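Workshop notebook, December, 2.15 pm

Tower 109, one of the Morin batch going to the Jumness office. Case on its side on the ribbed table, side panel off. The job is to fit a processor and memory and get it ready for test. Stock sheet says 800 MHz memory, shelf 121. 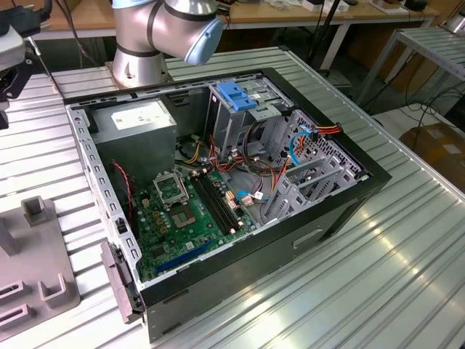 Tower 109 with the panel off, socket bracket up.

Checked the board against the Zorkomov parts list and the type matches. Cooler is on order from Trosumach. Don't fit the processor until it arrives, and keep the socket clear of dust.

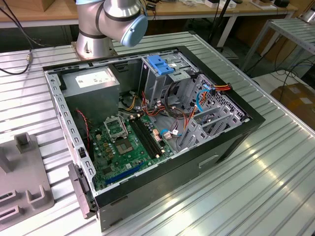

Memory order still to do. Both black slots are empty, so put it down as 2 modules, matched. The power cables cross the middle of the case and want tying back towards the drive cage before the cooler goes in. Blue data cable to be traced at both ends and labelled.

Left to do: order memory, find cable ties, copy the board serial number on to the job card.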